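Home Automation › Robots and Appliances › Can anything clear a kitchen bench yet?

storkham_dave
Posted Tuesday 7:14 pm

Been reading the claims again and I'd like to hear from people who work with this gear. My mum is 81 and still in her own place at Storkham. Vacuuming is sorted, the mower is sorted. What she struggles with is the kitchen bench: bottles back where they go, cutlery in the drawer, scraps in the bin. Is there a machine that does that, at any price a normal family could pay?

grallar2
Posted Tuesday 7:31 pm

No. Next question.

Ustyna Pylypenko
Posted Tuesday 7:52 pm

A bit harsh, grallar2, but for a private house I agree. I work on bench clearing in simulation. We do 200 runs a night with the objects shuffled each time, and last month's total was 2,348. Picking up one upright bottle with clear space around it is close to solved. Clearing the whole bench is a long way off. One of our kitchens:

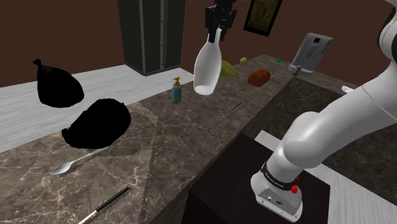
Sim kitchen, arm with the white bottle by the neck, soap dispenser just in front.

The bottle is the easy one. The spoon lying flat on the marble is much harder, and so is anything thin like a pen. Two fingers coming down from above have almost nothing to grab, and if you press too hard on a real bench you scratch something or trip the force limit. Then there's the soft stuff, which sims handle badly anyway.

grallar2
Posted Tuesday 8:05 pm

So it's a cartoon. I can make a cartoon robot cook a roast.

Ustyna Pylypenko
Posted Tuesday 8:11 pm

It's a physics sim, so the bottle has weight and can slip. But yes, I wouldn't trust a sim number until it had been run on hardware. Ours drop a fair bit when we do that.

tessier_nightshift
Posted Tuesday 8:40 pm

Shop floor view. We have two arms at Tessier packing jars into trays and they've been fine since March. Same jar, same tray, same spot on the belt. When the supplier changed the lid colour we lost a shift getting the camera to behave. That's with a tech on site. I can't picture it in somebody's nan's kitchen.

Svitlana Polishchuk
Posted Tuesday 9:02 pm

I think you're all being too gloomy. She doesn't need every item done. I'm an OT, and if a machine could put the heavy bottles away and leave the spoons, a lot of my clients would take it. Half a job is still worth having when your hands are bad.

grallar2
Posted Tuesday 9:10 pm

Half a job and a broken bottle of oil on the floor for an 81-year-old to slip on. No thanks.

Svitlana Polishchuk
Posted Tuesday 9:18 pm

They drop bottles now – that's why I get the referral.

storkham_dave
Posted Tuesday 9:26 pm

Fair points both ways. What about the Plenari thing? Their page says it "tidies surfaces".

tessier_nightshift
Posted Tuesday 9:44 pm

Read the fine print. It pushes things to one end of the bench with a paddle.

Ustyna Pylypenko
Posted Tuesday 9:50 pm

For your mum, Dave, I'd spend the money on a pull-out shelf at bench height and a lighter kettle. Ask me again in a few years.

storkham_dave
Posted Tuesday 10:03 pm

Will do. Svitlana, any brand of shelf you'd go for? The cupboard is 696 mm wide inside, if that matters.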